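Florence Friesen spent 15 years making cider before she bought her first still. She runs Tedov, a small brandy distillery that shares a yard with the orchard her parents planted, and she has no plans to make whiskey.

"People ask every week," she said. "They see a copper pot and they want bourbon. I have apples. I'd have to buy corn."

Tedov's main release is a pot-distilled apple brandy, aged four years in used oak and bottled at 55 percent alcohol. Friesen used to bring it down to a lower proof but stopped after the second batch, when her business partner, Murray Chan, poured her two glasses without labels.

"I picked the strong one," she said. "Then I picked it again. Murray had already ordered labels for the other one, so that was an expensive afternoon."

The fruit is pressed in the fall and fermented slowly in an unheated barn. Distilling starts in January and goes on until the cider is used up. Last season that took 20 runs, two more than the year before. Chan makes the cuts by nose and taste, and he writes each one down in a notebook.

"I'm wrong sometimes," Chan said. "If a run comes off heavy, it goes in the oldest barrels and we leave it alone. We've got one cask from the first year that still isn't ready. It may never be."

The current batch came to 133 cases. Most of it stays in the state, and Friesen said she would like to keep it that way until the younger barrels catch up. She turned down one distributor last year.

A pear brandy is next. It will be unaged, and the first trial was not a success. The pears went soft before they could be pressed, and the spirit had a cooked taste that neither of them liked. They are working with a different grower this year – one close enough to deliver the same day the fruit is picked.

Asked how she drinks her own brandy, Friesen said she has it after dinner with a small splash of water and no ice. Chan puts his in hot tea.

"I've given up arguing with him about it," she said.

The tasting room opens for the season next month. Visits are by appointment. 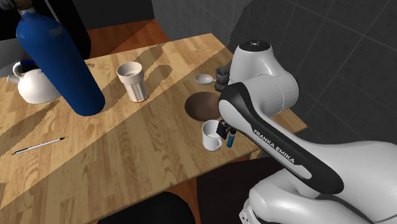 Words by Lucie Hawthorne | May 21, 2018 | Spirits, Interviews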